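Planning and Budgeting for Hand-Held Grippers and Small Automation
Course handout, Unit 2: What does it really cost?
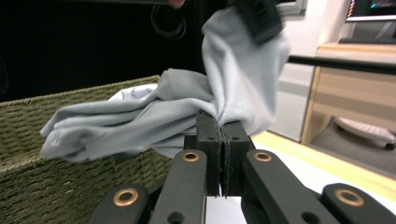 Last time we finished the task lists, and they were good! Keep yours next to you, because a budget starts from the task. If your list says "pick up cloth," go back and make it more exact. Is it a T-shirt or a bath towel? Is it lying flat or in a heap? Does one gripper do the job, or does a second one have to hold the other end? Each answer changes what you buy, and cloth is a wonderful teacher here because it bends, bunches and slides in ways a wooden block never will.

The price on the quote is where most first budgets stop. Ours will keep going. For this unit we use the Lightfoot plan, a small project that wants to gather folding and sorting demonstrations with hand-held grippers and later move the same fingers onto an arm.

Worked budget, one station (US dollars)

Gripper pair, hand-held: 291
Spare fingertips and linkage parts: 116
Cables, mounts, table clamps: 211
Total before shipping and tax: 618

Look at the second line. Spares come to more than a third of the price of the grippers, and students always want to cut them. Please don't! Fingertips wear, pivots get sloppy, and a station that is waiting on a part still takes up a table and somebody's afternoon. Order spares with the first shipment so you pay for the box once.

The third line is the one people forget completely. Cables need somewhere to go. Walk up to the table you plan to use, hold your arms where the work will happen, and find out whether the cord reaches with some slack left over. Then do it again standing on the other side. (Five minutes with a piece of string will do, and it's kind of fun.)

Comparing two quotes

You have two supplier sheets in your packet, one from Fandgate and one from Guvine. Fandgate sells the whole station as a bundle. Guvine lists every part separately and lets you leave things out. Before you look at the totals, write down for each one:

- what is in the box, part by part
- how wide the jaws open, and what the fingertips are made of
- whether the fingertips can be bought alone
- how long delivery takes, in working days
- who pays for return shipping

If a sheet doesn't answer one of these, write "ask" and draft the email. A blank is a cost you haven't seen yet.

Things to test with

Set aside a little money for the objects themselves. I love this part of the plan. Old shirts, a basket, socks, a few dish towels of different weights: most of it can come from home or a thrift store, but put a line in the budget anyway. Buy two of anything you expect to pull on. Threads snag and hems give way, and you'll want a fresh piece to compare with.

Timing

The Vorinmont purchasing form needs a signature before the order goes out, so count backward. If you want stations running in August, the form has to be in well ahead of that, with both quotes attached. Late parts are the most common reason a plan slips, so put the slowest item at the top of the order.

For next class

Redo the worked budget for two stations. Decide which lines double and which can be shared, and write one sentence defending each choice. Bring your string measurements too.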